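DREMSIDE, 2019-08-13. Tosodby is delighted (and a little nervous, we admit) to share that its secondhand shop on the old market street will reopen at the end of August, after 7 weeks of painting, shelving and a great deal of tea. There will be 65 feet of new shelving for housewares, a proper fitting room at last, and up to 25 percent off winter coats for anyone who brings a bag of donations along on opening morning. Kazimír Holub, who manages the shop, hopes that all our old friends will come by, and that they'll bring the neighbors too! 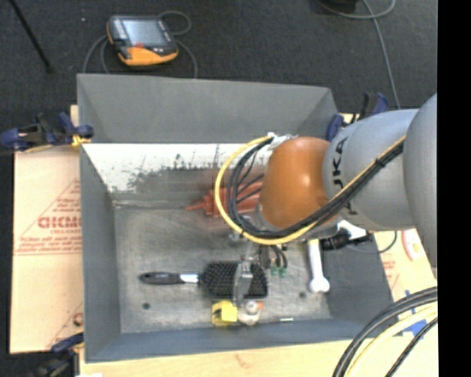
Eero Ojala wrote back that he'd be glad of the fitting room, having bought two coats there last winter and guessed wrong on both.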